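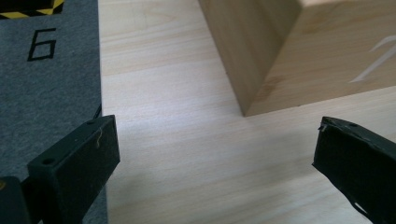

Lists > Jurkdale Bargain Swap > Thread: Truno coupon stacking

Re: Truno coupon stacking, again
Ottilie Sutter, Thursday
3 min read

On Thursday morning Anselmo Evangelista wrote:

> Has anyone managed to use the Truno August code on top of the
> member price? The flyer says "cannot be combined with other
> offers" but the girl at the Humton store told my brother-in-law
> that the member price isn't an offer, it's a price. I have my eye
> on the dehumidifier at 149. Online it takes the code, shows me a
> lower total, and then at the payment page it goes back up to 149
> as if we'd never met. Am I doing something wrong?
>
> Anselmo

Anselmo, you are doing what they hoped you would do, so in that sense no.

I spent most of my lunch hour on this and a good part of my boss's lunch hour too. The code does work, but only if you are signed out when you enter it. Signed out, you get the regular shelf price minus the discount. Signed in, you get the member price and the code is dropped at payment without a word. So you get one or the other, and the smaller total you see in the cart is a sort of mirage they leave up to keep your spirits high.

For your dehumidifier the signed-in price is 149 and the code doesn't touch it. I tried it signed out and it landed a few dollars higher, plus shipping. Stay signed in for that one. For small stuff the code wins. I put a Leite hand blender in the cart and it came to 97 as a member and 87 as a stranger, which says something about what my membership is worth to them.

A few other things I learned while my soup got cold:

- Store pickup at Humton is free, but the pickup desk closes at 7 even though the store doesn't. Ask me how I know.

- The code is for one purchase per email address. It doesn't say one per household. I make no suggestions, but my husband has an email address he never looks at.

- Gift cards, clearance and anything marked "doorbuster" are excluded. They seem to have moved half the kitchen aisle to "doorbuster" this week, including a can opener – I would like to see the door that one busts.

- If the price drops within the return window they will refund the difference, but you have to ask at the service desk with the paper receipt. The emailed one has the same numbers on it and is apparently no good.
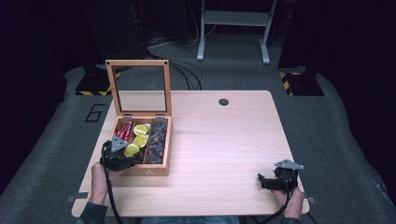 Wooden box with lemon slices, lid up.

As for the girl at Humton, I believe her, and I'd like her to run the company. The trouble is that the checkout page has never met her. I called the customer line and got a man who read me the flyer, the same flyer I had in my hand, at the same speed I was reading it. When I asked if a member price counts as an offer he said it was "a benefit." I asked if benefits could be combined with offers and he put me on hold until I gave up.

So the short version is to compare both totals before you pay and take a screenshot of the cart in case they want to argue. If anyone gets the two to stack, please post the steps, and post them before the weekend, when I plan to buy that blender.

Also, whoever is selling the box fans off-list, I want one. My last message bounced.

Ottilie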